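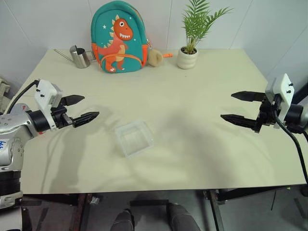 The two arms at Millska's test table, with the clear plastic box between their open grippers.

If you had asked Andor Jakab in August what worried him, he would have told you cables, and he would have told you for quite a while (he is generous with his time, and with his coffee). The stop that cost his team most of a month came on run 1,704, when the left gripper closed on a little box much like this one and simply kept squeezing until the wall cracked.

It took 253 replays of the log to find the cause. A force limit had been reset to its factory value during an update, and the arm was doing just what it had been told. "I felt sorry for it," Jakab says, laughing.

These days the limit is checked before every run, and both arms halt if the two readings disagree for three cycles in a row. Jakab still keeps the cracked box in his desk drawer, next to the tea bags.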